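Half-Year Reading Report and Changes to the Review Policy

Posted in: Housekeeping, Series Reading

Readers who have followed this blog for some time will know that a statement on the reading year is issued at its midpoint. The present statement covers the books completed since January, the one series that took up most of that period, and a number of changes to the way reviews will be written and filed. Requests received in the comments have been taken into account where possible.

Books completed

The principal undertaking of the first half of the year was the Plistonine cycle by Balthasar Koller, read in the Imhof paperback edition. The full cycle runs to 2,746 pages. It was read in order of publication, against the advice of several commenters who favor the internal chronology. I remain satisfied with that decision. The fourth volume, Isach, is set two generations before the others and explains a good deal about the flooding of the lower city, and a reader who comes to it first will know the identity of the ferry owner long before the first volume intends it to be known.

Individual reviews of the first three volumes have been published and may be found under Series Reading. The review of Isach is in draft. It has been delayed by the length of my notes and by some uncertainty over how much of the plot may be disclosed. For the time being, the following can be said without harm to anyone's enjoyment.

Isach is the shortest book in the cycle at 414 pages and the slowest. The opening section concerns a land survey and contains very little conversation. Two readers wrote to say that they had abandoned the book at this stage, and their position is understood. The pace changes when the surveyor's sister arrives with the tax rolls, and from that chapter onward I read it in long sittings. The sister is the best character Koller has written. She is rude, she is usually correct, and she is allowed to be wrong about one very large matter without the book punishing her for it.

The romance between the surveyor and the lock keeper is less successful. They are kept apart by a letter that either of them could have opened at any time. I have complained about letters in this author's work before and see no reason to withdraw the complaint.

The final volume was finished late, at 2 in the morning, and a review will follow once I have reread the last section in daylight. The ending divides people. My provisional view is favorable.

Books not completed

It has been the practice of this blog to pass over unfinished books in silence. That practice is now discontinued. A short notice will appear for each book set aside, stating the point at which reading stopped and the grounds. No rating will be attached. Several of you have asked for this, and it was pointed out to me (correctly) that a reviewer who reports only on the books she finishes will seem to like nearly everything.

Three books were set aside in the first half of the year. One was a retelling of a fairy tale that I have now read in too many forms, and the fault there is mine. One was a thriller with a dog in it, about which I made inquiries, and I did not care for the answer. The third was a collection of letters borrowed from the library and recalled by another patron before the second part. That title has been placed on hold again and I am still some distance down the list.

Ratings

The star system will be retained – the alternative proposed in the comments, under which books would be graded in cups of tea, received support but is not practical to search. Half stars will continue to be used. The following clarification is offered for newer readers. Three stars means that I enjoyed the book and would lend it. It is a good rating. Authors and their friends are asked not to write in about three stars.

Four stars means that I would buy a second copy if the first were lost. Five stars is awarded seldom, and on two occasions has been reduced after a reread. Where a rating is changed, the original will remain visible in the post along with the new one.

Advance copies

Advance copies are accepted on a limited basis. A book supplied by a publisher will be identified as such in the first line of the review. The Imhof paperbacks discussed in this report were bought with my own money from a secondhand shop, with the exception of the last, which was a birthday present. Acceptance of a copy does not guarantee a review, and requests for a review by a given day will be declined. I read in the evenings and on trains, and the schedule depends on matters outside the blog.

Guest contributions

Lwazi Rampersad has agreed to contribute an occasional column on audiobooks. Many of you will know his comments under the earlier Plistonine posts, in particular the long exchange on how the place names should be pronounced. He has listened to the whole cycle and holds firm views on the change of narrator after the second volume. His first column will deal with that subject. It should be understood that his opinions are his own – I have read the cycle only on paper and have been pronouncing Isach incorrectly for years.

Further guest posts will be considered. Proposals should be sent by the contact form and should not exceed 500 words at the proposal stage. Reviews of books that have already appeared here are welcome, above all where the writer disagrees with me.

Comments

Comments remain open on all posts. I acknowledge that replies have been slow this spring, and that a number of comments under the review of the second volume were left unanswered altogether. They have all been read. Replies will be made in order, beginning with the oldest, and I ask for patience from those who asked a direct question in March and have presumably found the answer by other means.

Spoilers in the comments should be preceded by the word SPOILER and a blank line. This applies even to older books. One commenter disclosed the fate of the lock keeper in a remark about the cover art, and the comment was edited without notice to its author. In the future, notice will be given.

I also wish to record that my own commenting on other blogs has been poor. I visit far more often than I write, and have added a great many titles to my list on the strength of posts I never acknowledged. An effort will be made. 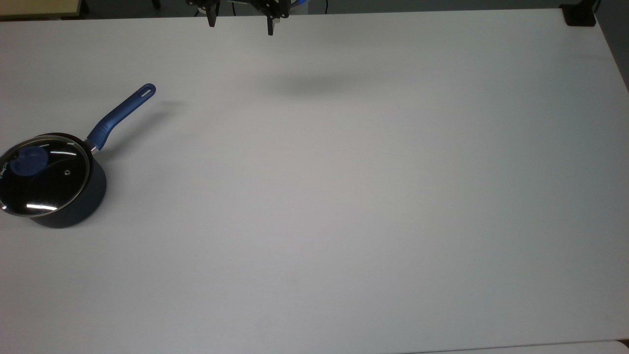 Clesdale, June

Plans for the second half of the year

The summer reading list has been drawn up and is shorter than in previous years. After a cycle of that length I intend to read single volumes only, none of them with a map in the front. The list opens with a ghost story recommended by three separate readers, followed by a memoir of a year spent repairing clocks and a historical mystery set in a convent. The convent mystery is said to have a sequel. I have not looked into it.

A week's travel is planned for later in the summer. No posts will appear during that time, though the comment queue will be checked where a connection is available. The question of how many books to pack has been raised every year and never settled. Last summer I took six and read one, together with an entire shelf of old crime paperbacks left in the rental by earlier guests. Two books will be taken this year.

The group read will resume in the fall. The title has not been chosen. Suggestions may be left under this post until the end of the month, and a vote will be held in the usual manner. Books of moderate length are preferred, and should be easy to obtain from a library, as the last selection was not and several members had to withdraw. Those who withdrew are invited back and will find that the old discussion threads are still open.

The index of reviews by author has been brought up to date as far as the letter M. The remainder will be completed over the coming weeks. Broken links may be reported in the comments, with the title of the post if you have it.

The review of Isach will be the next post to appear.

Filed under: Housekeeping, Plistonine, Group Read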